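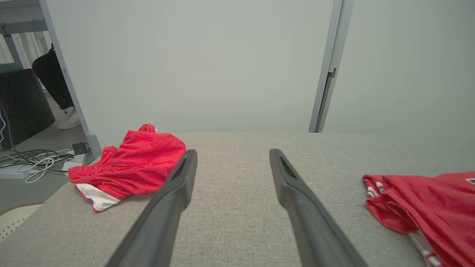
Ozan Demirtaş asked at the end of last week whether we really need a whole session on folding sportswear when we spent two on cotton shirts, and couldn't we just do the same folds with a slippery fabric? I said I'd answer in the handout, so my answer is no, and the rest of these notes are the long version of no.

Textile Care and Storage, Session 6
Slippery things: shorts, jerseys, anything with a lining

Cotton is forgiving. You press a crease into it with the side of your hand and it mostly stays where you put it. Sports mesh has no interest in your crease. You fold it, you turn to pick up the next piece, and it has opened up again like a paper fan (I've been doing this for years and it still gets me). So the order of work changes, and so does the surface you work on.

The surface

Please, not a polished table! At home I fold on the kitchen counter like everybody else and spend half my time chasing sleeves. For class we want something with a bit of grip, and a fabric-covered tabletop is lovely for this. A bath towel laid flat does nearly as well. If you're using the towel, pull it tight first or you'll be folding the towel too.

Shorts

A pair of red athletic shorts in a heap tells you very little about itself. You can't see which end is the waist, and any bit of white peeking out could be trim or could be lining. Find the waistband before you do anything else. I run a thumb along until I hit elastic, then I pick the whole thing up by the waist, one hand at each side, and let it hang. Gravity does the first third of the job for you.

Then:

Give it one good shake, downward. Two if the lining has ridden up into a leg.
Put a hand inside each leg and push the lining flat. Skip this and you get a lump that no amount of patting will fix.
Lay it down with the front facing up and smooth from the waist to the hem, never side to side. Mesh stretches sideways and you'll end up with one leg wider than the other.
Fold one leg over the other. The crotch seam will stick out in a little triangle, so tuck that in to make a rectangle.
Fold the hem up to the waist, then in half again if the drawer is shallow.

Waistband on the outside at the end. It's the heaviest part and it holds the rest shut.

Jerseys

I like jerseys better because they give you lines to follow. If there's striped trim at the bottom, use it! Match the stripe on the left to the stripe on the right and your fold is straight, no measuring. It also shows up your mistakes right away. A stripe that runs off at an angle when the rest looks square means the back has slid out from under the front.

Face down, sleeves in, sides to the middle, then bottom to top in two folds. Same as the shirt in Session 3, up to there. What's different is the badge. Anything printed, ironed on or stitched on wants to lie flat, so work out where it will land before you make the side folds, and shift them over a little if one is going to go straight through it. Ironed-on badges crack along a fold, and I have a July tournament shirt at home that proves it. No, you can't iron it back. I tried that too.

Someone asked about names and numbers on the back. Big numbers are stiff, so I let the number set the width of the fold and make everything else fit around it.

Sets

Keep a kit together. Jersey first, folded and face down, shorts on top, then close the jersey around the shorts with that last fold. You get one packet per person and no hunting for the other half on a Saturday morning. The club store at Pirkberg holds 94 kits and used to keep shorts in one bin and jerseys in another, and I spent an entire afternoon there matching sizes. I wouldn't wish it on you.

If you're storing them for the season, wash and dry completely first, lining included. Linings hold damp long after the outside feels fine. Pinch the lining at the seam between two fingers and hold it for a moment, and if it feels cool, leave it out overnight.

For practice

Bring one pair of lined shorts and one jersey or team shirt with some kind of trim, badge or number. They don't have to match. Fold each one 14 times before we meet (yes, really, it's a quarter of an hour with the radio on) and notice which step you keep fudging. Mine is the triangle.

Then try it once on a bare table and once on a towel, and write me two or three lines on what changed. Handwritten is fine. Next meeting is Sat 15 December, usual room, and we'll start with the packets and go on to socks if there's time. Naqvi's chapter on synthetics is the reading, but only the first half. The part on dry cleaning can wait until after the break.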